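Term Report on the Suturing Project
Posted June 19, 2024

The Flillgate student robotics club has completed its second term of work on robot-assisted suturing, and I have been asked by several readers to set down where the project stands. I serve as its faculty adviser. What follows is a personal account and should not be taken as a statement by the department.

The project began in December as an entry for the Akel student competition, which asks teams to complete a basic surgical task under remote control and to hand in a full record of their attempts. The club chose the simple interrupted stitch. Each stitch is placed, tied and trimmed on its own, so a team can judge one without redoing the whole row. It is also a stitch that shows its faults plainly. Uneven spacing and long tails are easy to see, and the students have learned to look for both before they look at the clock.

A row of short black stitches now marks most of our sessions. The tails still point in every direction, and where stitches are set too close together they tangle into a spiky cluster that is hard to read on screen. Trimming has been added to the scoring sheet for that reason.
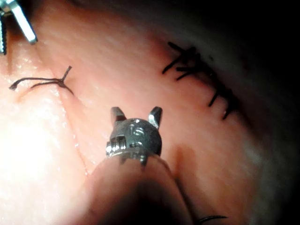
How the Sessions Are Run

Six students take part, working in pairs. One operates the instruments and the other watches the camera views, calls out slack in the thread and keeps the written log. They change places after 35 minutes. We tried longer turns in the first term and found that the quality of the knots dropped well before the operator noticed being tired.

The room in the Ferrand wing is booked in the evening, and set-up takes more of that booking than I would like. The instruments must be brought to their starting positions, the views checked, and the logging program, which the students wrote themselves and named Amonel, started before anyone touches the controls. On two occasions it was started late and the session could not be used. A printed checklist now hangs beside the door.

Thread handling remains the greatest difficulty. With two instruments close together and a long black thread looped past both of them, the operator has to know which length is under tension and which is lying free. The views are flat, and a loop that seems well clear of a shaft may be in front of it or behind it. 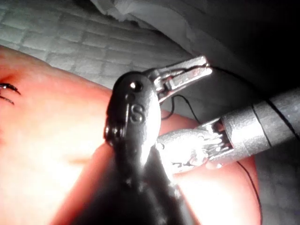
The students have responded by agreeing on a short set of spoken terms. "Tail" is always the end to be trimmed, "long side" is the length still in use, and "hold" means that neither instrument is to move. It is a modest change, but the logs from the second half of the term are much easier to follow, and disagreements between partners are fewer.

I should also record a point on which the group did not agree. Some members wished to spend the spring on speed, as the competition awards marks for it. Others felt that the operators should first be able to tie a secure knot from an awkward approach - with the work curving away from the light, for instance, or with one instrument crossing in front of the other. The second view carried, and the practice plan was rewritten to vary the angle and the distance from one session to the next.

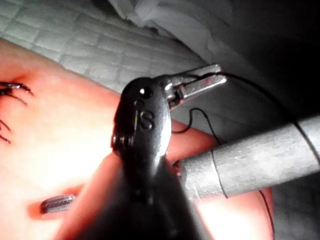
By the end of term the log held 600 attempts. The club set itself a target of 70 per cent judged acceptable by two members who had not taken part in the session, and it fell a little short. I consider the result respectable for students who also carry a full course load. The attempts that failed were mostly lost at the second throw of the knot, where the thread slipped from the jaws or was pulled before the loop had closed.

Work over the summer will be limited to sorting the recordings and correcting the labels, a number of which were entered in haste. Students returning in the fall who wish to join should be ready to begin as log keepers. Time at the controls will follow once they have kept a complete log for a full evening.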